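Brerkov Suitcase Set: README

Maintainer: Suqin Xie, Itholm
Status: second release, June
Task family: two-arm handling of luggage

What is in it

Brerkov is a set of demonstrations of two robot arms moving a hard-shell suitcase, recorded under remote control by human operators. There are 172 episodes in this release. Each episode is one attempt at one task, from the operator taking hold of the leader arms to the operator letting go of them. Failed attempts are kept and labeled as failed.

The set was recorded for training and testing imitation policies on large, smooth objects that one gripper can't hold alone. It can also be used for work on grasp detection or on contact estimation from wrist views. We have not tried it for navigation, language grounding or anything involving people in the workspace.

Tasks

turn_upright: the suitcase starts flat on the floor and has to end standing on its wheels.
lay_flat: the reverse.
rotate_in_place: the suitcase stays flat and is turned until the handle faces the side named in the task file.
slide_to_wall: the suitcase is pushed until one long side touches the named wall.

The task file lists the goal for each episode. Operators saw the goal on a screen before starting and could ask for it to be repeated.

How the demonstrations were made

Two operators recorded everything. Each sat at a pair of small leader arms with the same joint layout as the follower arms, and moved them by hand. Joint positions are sent to the followers as they are read. The gripper opening follows a trigger on each leader handle. There is no force feedback, so operators judge contact by eye from the camera views.

Each operator had a practice period before recording. Practice runs are not in the release. The operator code in the episode header (op_a or op_b) lets you split by person, and we suggest you do this at least once. The two people work in clearly different ways: op_a tends to move both arms together, and op_b usually sets the left arm first and then brings in the right.

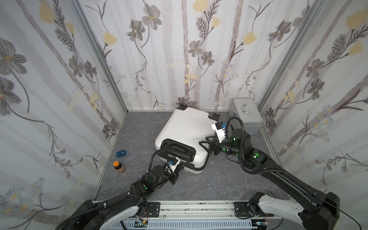
Start poses were drawn from a list and set by hand, so expect small differences between episodes that share a start pose code. The code covers the angle of the suitcase, which long side is up, and which way the handle points. A start with the handle on the near side, toward the arms, is coded N; the far side is F. Items that are not part of the task, such as the blue box and the sauce bottle on the left of the floor or the metal case in the back corner, are listed in the header under "other_objects". They are never the target. If an arm touched one of them during an episode, the field "other_contact" is set to true. We did not remove those episodes.

The walls of the booth carry a busy floral print and the floor is marble-patterned. Policies trained only on Brerkov may lean on that background. Mix in other data if you plan to run somewhere plain.

Streams

Every episode has these streams:

overview: fixed camera, color
wrist_left, wrist_right: one camera on each gripper, color
state: joint positions and gripper opening for both follower arms
action: joint positions and gripper opening read from both leader arms
events: key presses by the operator (start, stop, mark failure)

Camera streams run at 24 frames per second. State and action are logged on their own clock and stamped with the same time base. The loader matches them to the nearest camera frame by default. To turn that off, set align to none.

The wrist views matter more here than in our earlier sets. On a white shell the overview gives little help with depth, and operators told us they watched the wrist view for most of the final approach.
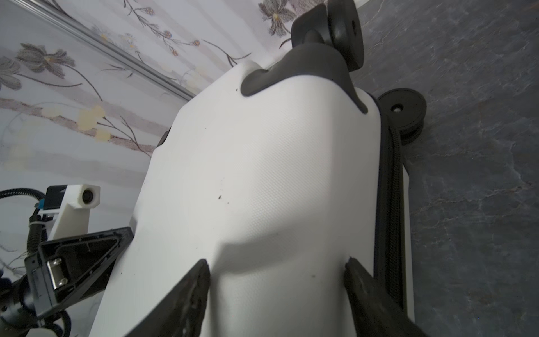

Wrist camera view: both gripper fingers against the shell, next to the zipper track.

Labels

Success is marked by the person who recorded the episode and checked afterward by the other one. Where they disagreed, the episode has success set to "disputed" and both votes are stored. Treat these however you like, but say which way you went if you publish numbers.

Contact labels come from a single pass by one person over the wrist video. They give the first and last frame in which a finger touches the shell, the handle or a wheel. Finger contact hidden from both wrist cameras is not labeled.

Known problems

In some rotate_in_place episodes the operator paused for a long time with both grippers closed. The pauses are in the data. The loader option trim_idle cuts them.

The shell flexes under the fingers, and gripper opening alone is a poor signal for whether the suitcase is held.

The shell picked up small marks during recording. They are visible in the wrist views and could give away recording order to a model that looks for them. Use the split files we supply if that matters to you.

There is one suitcase in the whole set. Please don't report results on Brerkov as results on luggage in general.

Splits

Train, validation and test lists are in the splits folder. Start pose codes in the test list do not appear in train. The by_operator folder holds a second set of lists for training on one operator and testing on the other.

Related sets

Primora uses the same episode format with small kitchen items. Vídalín has folding tasks and an older header, so run convert_header on it before loading the two together.

Changes since the first release

Added the disputed value for success.
Fixed swapped wrist_left and wrist_right names in part of lay_flat.
Added start pose codes to all headers.

Contact

Send bug reports to Suqin Xie through the Itholm issue tracker. Include the episode number and the loader version.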